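How Do the Words Get on a T-Shirt?

Look in your dresser and you will probably find a shirt with words or a picture on it. The words did not grow with the cloth. Someone had to put them there.

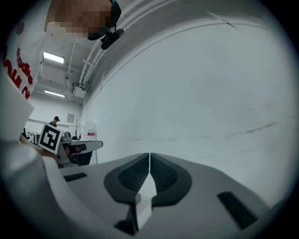

First, the plain shirt

Most T-shirts are made of cotton. Cotton comes from a plant with fluffy white puffs on it. The puffs are cleaned and twisted into long, thin thread called yarn. Machines knit the yarn into cloth by making row after row of tiny loops. If you have a magnifying glass, hold it close to your sleeve and you may see the loops. They are why a T-shirt stretches when you pull it over your head.

The cloth is cut into pieces for the front, the back and the sleeves, and the pieces are sewn together. Now it is a plain shirt. Printers call it a "blank."

Cotton is a creamy color when it is picked. To get a bright white shirt, the cloth is bleached. To get a blue or green one, it is dyed. White shirts are popular for printing because any color of ink shows up well on them. Red letters on white are easy to read from across a room. Red letters on a dark brown shirt are not.

Making a stencil

A common way to print a shirt is called screen printing. It works a lot like a stencil. Have you ever laid a stencil on paper and painted over it? The paint goes through the holes and stays off everywhere else.

The screen is a piece of very fine mesh, stretched tight over a frame. The printer coats the mesh with a liquid that gets hard in bright light. Then the printer lays a clear sheet over it with the words on it in solid black, and turns on a strong lamp. The light hardens the coating everywhere except under the black letters. The soft part is rinsed off with water. What is left is a screen with openings shaped like the words.

Pushing the ink through

The blank shirt is pulled flat over a board. The screen comes down on top of it. The printer pours thick ink along one end and drags it across with a rubber blade called a squeegee. The ink is pushed through the open mesh and lands on the shirt. Everywhere else, the coating holds it back.

When the screen is lifted, the words are there.

Each color needs its own screen. A shirt with only red letters needs one. A shirt with red letters and a yellow sun needs 2. A picture with 5 colors needs 5 screens, and they all have to line up. If one of them slips, you may see a thin strip of bare shirt between two colors that were meant to touch.

Heating it up

Fresh ink will smear if you touch it. Many shirt inks have to be heated before they are finished. The shirt rides on a moving belt through a long, hot dryer. The heat sets the ink so that it holds on to the cloth in the wash. Ink that has not been heated enough can crack and come off.

Other ways to do it

Some shops use a machine that works like the printer you may have at home, only bigger. It sprays tiny drops of ink onto the cloth. This is handy when someone wants a single shirt with a lot of colors.

Letters can also be cut out of thin, stretchy plastic and pressed on with heat. The names and numbers on team shirts are often made this way. Run your finger over one and you can feel the edge.

Why the letters bend

Printed words are straight when the shirt is lying flat on the board. People are not flat. When you wear the shirt, the cloth curves around your chest and folds when you lean over, and the letters curve and fold with it. Sometimes you can read only part of a word until the person stands up straight.

A small shop at work

Yolanda Van Dusen prints shirts in a small shop in Grirkolcombe. In March she had an order for 103 shirts for a school fun run, all with the same one-color design. Getting the screen ready took most of a morning. The printing itself went much faster, about 2 shirts a minute once she got going. That is why shops like large orders. The screen takes the same amount of work for one shirt as it does for a hundred.

Taking care of a printed shirt

Turn the shirt inside out before it goes in the wash, so the letters do not rub against zippers and buttons. Use cool water. Ask a grown-up not to iron over the print.

Words to know

Blank: a shirt with nothing printed on it yet.
Mesh: cloth or net with very small holes.
Squeegee: a rubber blade used to push ink.
Stencil: a sheet with shapes cut out of it, so paint or ink can pass through.
Yarn: long thread made of twisted fibers.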